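Emrys Beddoe looks after one robot. It is a two-armed machine with a jointed black hand on each arm, it works at a white table in a carpeted room at Videll, and he has been responsible for it since February. Before that he serviced packaging lines at Stumar, where he says the machines were bigger and the screws were easier to reach.

We talked on a Saturday, the day he sets aside for upkeep. His first job of the morning is the zero check. Both hands go down on the table, one to each side of the plate, and he reads the joint angles off his laptop and compares them with the sheet from the previous week.

"There are 11 numbers I care about per side," he said. "If one has moved, I want to know before I run anything. A finger that's off by a little at the knuckle is off by a lot at the tip."
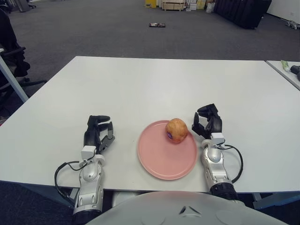

How often do the finger tendons need to be tightened?

Every 123 hours of running time, going by the log Beddoe keeps, and sooner if a finger starts to lag when the hand closes.

He does the tightening with the arm powered down and the hand resting palm up on a folded towel. Each tendon has its own set screw. He gives it a quarter turn, moves the finger by hand through its full travel, and feels for a rough spot. Then he does the next one. A full hand takes him 40 minutes if none of the screws are seized.

"The first time I did it I overtightened the thumb," he said. "It ran hot and tripped the current limit all afternoon. I thought it was the motor. I had a replacement ordered from Riedl before I backed the screw off and it cleared up. The motor is still in the drawer."

The cables take more of his attention than the hands do. Each wrist has a cable that has to follow it through every turn, and he leaves it a loop of slack. With too little, the connector gets pulled when the wrist rolls. With too much, the loop catches on the table edge. He has replaced the right one twice and the left one once.

"I don't clip them down anymore. I did at the start, and it looked very tidy, and I broke a connector in nine days."

After the hands are adjusted he runs the pick test, which is a piece of fruit and a plate. The arm closes on an apple, lifts it, holds it, and sets it down again. He runs this six times with the right hand and six with the left and writes down any slip.
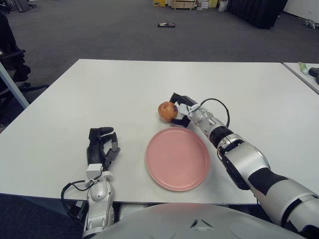

He has tried other things for the test. Foam balls were too forgiving and would stay in a grip that was badly out. A steel cylinder from the old Casa cell was too heavy for the fingertips and wore the pads. Fruit has an uneven shape and enough weight to show a weak finger, and he can buy it across the street.

The pads themselves are a wear part. He wipes them with a damp cloth before the test and looks for shiny patches. When a pad goes shiny he changes that one and leaves the others alone, although the manual says to change the full set.

"I asked them about that and they said it was so the grip stays even. I can live with uneven. I just redo the force values for that finger."

Releasing is the part he watches most closely. A grip can look fine on the way up and still let go badly, with one finger coming away late and dragging the fruit after it. He stands at the side of the table for this and keeps the release speed at half.
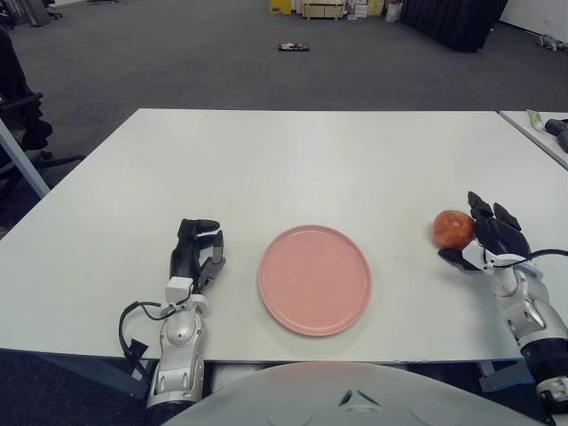

A late finger is usually a return spring. He keeps spares in a pill organizer, sorted by joint, and swaps one in with tweezers and a head lamp. After a spring change he goes back and does the zero check again for that hand, and if the numbers match the sheet he signs it and puts the date on.

I asked what he would change about the machine. He thought about it for a while and said the covers on the forearms. They come off in the wrong order, so getting at the wrist connector means taking off the long panel first, and the long panel has the smallest screws.

"I've written to them about it," he said. "They wrote back that it's on the list."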